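Search this site
Enter keywords
Go

The folded fitted sheet is a waste of an evening

October 2, 2019

I keep being told that a tidy linen closet will change how I live. The latest to say so is a storage company called Usteo, whose leaflet came through my door and wants every sheet folded in thirds, then thirds again, then stood on its edge like a file. I tried it. It took me most of an evening, and by November I expect the shelf will look the way it always has.

My doubt is simple. A sheet goes from the dryer to the bed. The closet is a stop on the way, and a short one in a house with two sets per bed. Who is looking at it in there? Creases, you say. Sheets crease the minute a person lies down on them.

I grew up in Grellthorpe, where my grandmother ironed pillowcases, and I respect that she did. She also owned very few of them. The people selling the perfect fold now are mostly selling boxes to put it in — ten boxes, in Usteo's starter set, with labels.

I will give the folders one thing. Towels stack better folded, and a towel is a rectangle that behaves like one. A fitted sheet has elastic and pockets and no interest in corners. Bundle it, put it with its pillowcases, close the door.

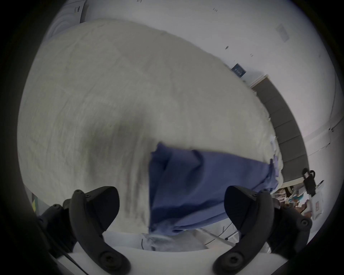

Save the effort for the things that get worse when you leave them, like dishes.

Comments (3)

terkgate_reader: Stuffed mine in for years. The bed has never complained.

lau2000: Disagree. Bundles take twice the room, and my closet is tiny.

plainhem: So do you iron anything at all?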